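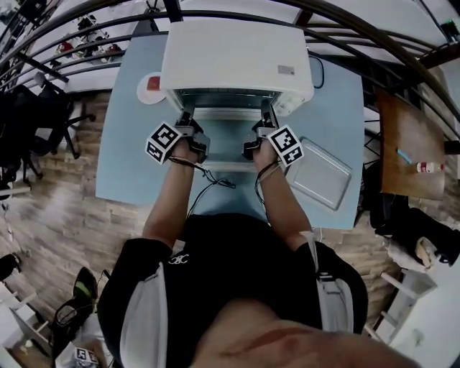

Fig. 1. Both grippers at the front of the oven, marker cubes facing outward.

Handout 2: Looking after the hand-held grippers at the oven station
Mohcine Naciri, Misley teaching lab

Okay, so last time we talked about why we collect demonstrations with grippers you hold yourself, and I promised we'd get to the boring part, keeping the things in working order. I happen to love the boring part! Most of the bad recordings I've had to throw out came down to a dirty marker or a tired fingertip, so please read this before your Monday slot.

Start with the cubes. Each gripper has its own, and the tracking depends on the black-and-white squares staying clean and flat. Wipe every face with a dry cloth (no spray, please, it creeps under the print and lifts the corners). Then push gently on the cube with your thumb. If it gives at all, tighten the mount and redo the calibration, even if you're in a hurry — a cube that has shifted a hair still tracks beautifully, it just tracks the wrong place.

Next, cables. They will tangle. I've tried clips, sleeves and a very expensive hook from Onditier, and they tangle anyway. What matters is that you can reach the oven door with both arms without feeling a tug at either wrist. Do the full reach once before you press record. If a cable pulls, sort out the loop on the table first and then check that the plug is still seated.

Fingers now. The rubber is the part that wears, and the rack is what wears it, all those thin rods. I swap a pair after about 2,000 closes, sooner if the ridges look shiny. When you fit a new pair, close them slowly on nothing and check they meet evenly along the whole inner face. Then try them on the wire rack with the oven unplugged and cool. 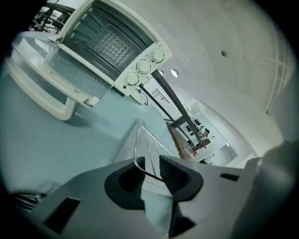 Fig. 2. Rack between the fingers, seen from the gripper's own camera. Note the ridged inner faces.

Look at your own camera view the same way. You want both fingertips in it, and the knobs sharp enough that you could tell where they point. If it's hazy, clean the lens before you start fiddling with focus (I once lost an entire February afternoon to a thumbprint).

Last job is the log. Write down which gripper, which fingers, and whether you recalibrated. Prisosix reads the log when we send a unit back, and "it felt weird" gets us nowhere. Budget 40 minutes for all of this the first time you do it. Bring questions to the next session, and bring the calibration sheet too.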